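3. Living with the lamps

3.1 What happened in the seven rooms

I'll say up front that I went into this part of the study expecting to write about brightness. 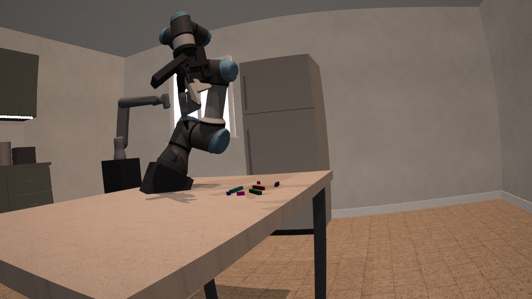
Brightness is what everybody asks me about when they hear I study projector lamps, and it's what the sellers print in the biggest type. So I had a light meter, a tripod, a nice clean spreadsheet, and a plan to visit seven meeting rooms at the Flellport site once a month and write down how fast the replacement lamps faded compared with the ones that came in the box. I did all of that, and the numbers are in Section 4 if you want them. But the thing I kept scribbling in the margins was how people decide that a lamp is finished, and that has very little to do with my meter.

Every projector in the study was a Mavari with a built-in hour counter. When the counter gets close to the end of the lamp's rated life, a small orange warning comes up in the corner of the picture at startup. In four of the rooms the warning was treated like an order – somebody called the help desk the same day and a new lamp went in that week. In the other three people pressed the menu button to make it go away, and they kept on pressing it (for 133 hours past the warning, in the most stubborn case). I measured that last lamp the afternoon it was finally pulled. It was still giving more light than one of the "early" lamps had given on the day it was thrown out!

The counter has another problem, and I should have seen it coming. It only knows what it's told. Whoever changes the lamp has to reset it by hand, through a menu that is four screens deep on the older models, and this step gets skipped a lot. Twice I found a lamp with hardly any use on it sitting behind a warning message that belonged to the one before. In one of those rooms the new lamp had already been taken out and put on a shelf as dead. I put it back in, reset the counter, and it ran fine until the study ended.

3.2 Bare bulbs and full housings

We used two kinds of replacement. The Tanda units come as a full housing, so you slide out the old cage and slide in the new one. The Grīnberga lamps are sold bare, and you have to move the old cage over to the new bulb yourself with a screwdriver and clean gloves. Bare bulbs are cheaper, and I understand the appeal, I've bought them for my own projector at home. Still, of the lamps that went out before 1,000 hours, nearly all were bare ones, and when I opened the cages I could see why for most of them: a loose connector, a bulb seated a little crooked, a fingerprint baked onto the glass.

I don't want to lean on this too hard. The same two technicians did most of the swaps, and one of them had never handled a bare bulb before November. When I split the results by who did the work (Table 6), the gap between the two kinds shrinks quite a bit – though it doesn't close. A bigger study with more hands would help here, and so would a room or two with worse air. All of ours were clean and carpeted, and the filters I pulled looked almost new. I've seen school projectors with filters like felt slippers, and I'd expect those lamps to run hotter and die sooner, whatever kind of housing they came in.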